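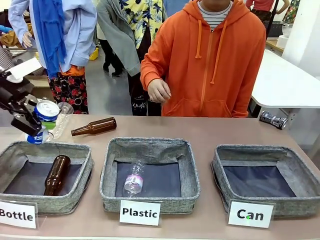
Deposit return

Deposit return (also called container deposit, or bottle deposit, or just "the deposit" if you grew up with one) is a system where you pay a little extra when you buy a drink and get it back when you bring the empty container in. I've been keeping this page for a few years now as part of my household encyclopedia, and it gets more mail than any other entry except the one on limescale. So I've rewritten it from top to bottom, and it's longer than it used to be. Sorry!

How it works

You buy a drink. The price on the shelf is one thing and the deposit is another, usually printed on its own line on the receipt. You drink the drink. You take the empty to a store, a redemption center or a machine, and you get the deposit back in cash, or as a slip you hand to the cashier.

Behind the counter there's more going on. The company that fills the container normally passes the deposit to the store as a charge, the store passes it to you, and when the empty comes back the whole thing runs in reverse. In many systems whoever takes in the empties also gets a handling fee for the trouble (small stores care about this a lot, because sticky bottles take up room and draw wasps). Money from containers that never come back is called unclaimed deposits, and who gets to keep it is the thing people argue about most. In some places it goes to the state, in others to the drink companies, and in others it's split.

What counts as a container

This is where I lose people, because the rules are different everywhere. Beer and soda are nearly always in. Water came later in a lot of places, and juice later still. Wine and liquor are often left out, and milk almost always is. The usual materials are aluminum, glass and plastic, and a carton may or may not count depending on where you're standing.

The mark to look for is on the label, or stamped into the lid of a can. If it isn't there, the machine will hand the thing straight back to you, and no amount of feeding it in again from a different angle will help. (I have tried every angle.)

Refillable and one-way

A lot of folks mix these two up, and I did too for years. A refillable bottle goes back to be washed and filled again. It's thicker, it's heavier, and after a few trips it gets those pale scuffed rings around the shoulder and base where it has rubbed against its neighbors on the line. A one-way container is crushed or broken and melted down, and the material goes into something new.

Both can carry a deposit. The old deposits were all about refillables, since the bottler wanted the bottle back and a bottle cost real money. Breweries and soda makers ran these on their own long before any law told them to. Then cans and throwaway bottles came along, the refillables faded out in much of the world, and the deposit laws that followed were mostly about litter.

A town example: Kerneck

I lived in Kerneck for a while, and it's the system I know best, so it gets its own section. The town is served by one redemption center, Dorano, on the road out past the feed store. You bring your containers sorted – cans, glass and plastic each on their own – and they're counted by hand while you wait. Dorano takes up to 186 containers per visit on the quick line. Any more than that and you go around the side, where it's slower but there's a bench.

My own best haul was 601 containers, after a family reunion that went on two days longer than planned. That was a side door job, obviously. The deposit there was 5 cents apiece, so you can work out for yourself that I did not retire on it, but it did pay for the ice.

February was the quiet month and the best one to go. In summer the line ran out to the road.

School drives

Lots of schools and clubs collect empties to raise money, and it works nicely if somebody has a garage. The school on Sepúlveda brought in 2,424 containers in one spring drive while I was there. At five cents that's $121.20, which bought a very decent set of soccer nets.

If you want to run one, ask for everything rinsed. Put it on the flyer in big letters. Put it on the flyer twice.

Getting empties ready

Rinse with cold water and let them drain upside down. Leave the labels on, as most machines read the bar code. Don't crush cans unless you know your center takes them crushed. Caps are a local matter: some places want them on, some want them off, and a few have changed their minds since I started this page.

For storage at home, anything that stands up by itself and can be wiped out will do. I used paper grocery bags for years and I don't recommend it. The bottoms go.

Arguments for and against

People who like deposits point to the return rates, which tend to be higher than where there's only curbside pickup, and to cleaner roadsides. Material that comes back this way is also cleaner and easier to sell on.

People who don't like them say it's a nuisance, that it's hard on anybody without a car, and that it pulls the valuable cans out of the curbside bin and leaves the town paying to haul the rest. I think all of that is fair. I still like deposits, but I had a car and a side porch.

Related entries

Bottle caps
Curbside pickup
Glass, colors of
Limescale
Wasps

Tiditis household encyclopedia. Entry last revised 2024-12-10.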